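Comparing Gripper Fingertips on a Bench-Top Arm

Ivulero Teaching Workshop — Guidance Notes, Part 4

These notes set out the procedure for comparing two sets of fingertips on the same arm. They assume that the arm has been assembled, that its joints have been calibrated and that the operator has completed Part 3. The fingertips concerned are the tapered pattern (Flenlow) and the flat pattern (Bimard).

Preparing the work surface

Choose a level surface with clear space in front of the base. Lay one sheet of ruled paper within reach of the arm and fix it with painter's tape. The ruled lines serve as a reference when the test piece is returned to its starting position. Do not write on the sheet before the first set of trials is complete.

The test piece is a short length of rope with a knot at each end and a rubber ring threaded between them. It should be placed in the same position before every trial.

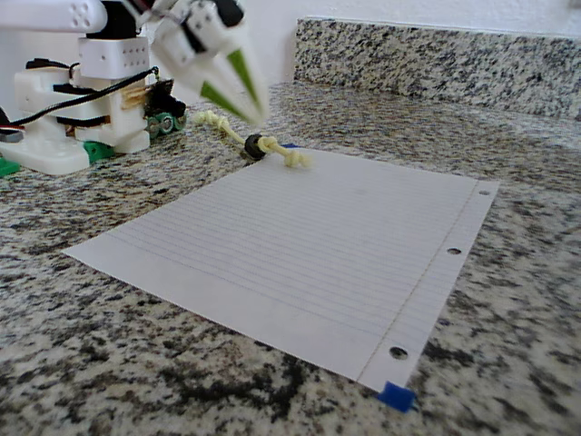 Tapered fingertips over the work surface, with the knotted rope and ring beside the paper.

Running the trials

1. Fit the first set of fingertips and tighten the screws by hand. Open and close the gripper several times without load.

2. Set the closing speed in the Dimitriou controller to 40 per cent. The same value must be used for both sets.

3. Carry out 27 attempts on the knot nearest the paper. An attempt counts as a success if the rope is lifted clear of the surface and held for eight seconds.

4. Repeat the series on the rubber ring. Approach from directly overhead and lower the arm slowly — tapered tips can catch on a hard surface and bend.

5. Change the fingertips, recalibrate the gripper opening and repeat steps 1 to 4.

Recording results

Enter each attempt on the record form as lifted, dropped or missed. Where the rope slips but remains held, enter it as lifted and add a note. Attempts interrupted by a controller fault should be struck out and run again.

Results obtained at different closing speeds must not be combined. If the paper moves during a series, replace the tape, realign the sheet and restart that series from the first attempt.

Completed forms should be kept with the fingertips to which they refer.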